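Studia to Open Second Shared Workshop Building with Bech

13 June 2018 – Studia, the provider of shared work and meeting space, today announced an agreement with property owner Bech to open a second building in the Skurnetti district. The new site will welcome its first tenants in January and will offer 100 desks, two meeting halls and a ground-floor cafe.

The building, a former printing house, has stood vacant since its last tenant moved to larger premises. Under the agreement, Bech will carry out repairs to the roof and windows, and Studia will manage the interior and all leasing.

"Small firms in Skurnetti have asked us for longer leases and better evening access," said Fernanda Serrano, Managing Director of Studia. "The new building allows us to offer both under a single monthly rate."
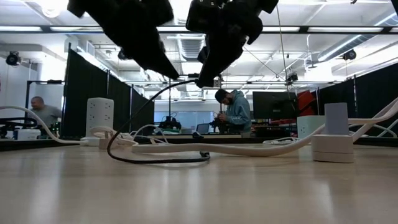
A multi-outlet power tower and white cables on a wood-grain tabletop.

Members will have access to the building seven days a week. Existing Studia members may transfer their leases without a fee, and applications from new tenants will open later this summer.

"We were looking for a partner prepared to keep the building in daily use," said Tanveer Lashari, Head of Leasing at Bech. "Studia's plans also preserve the original staircase and street entrance."

Media contact:
Dalal Khoury, Communications Office, Studia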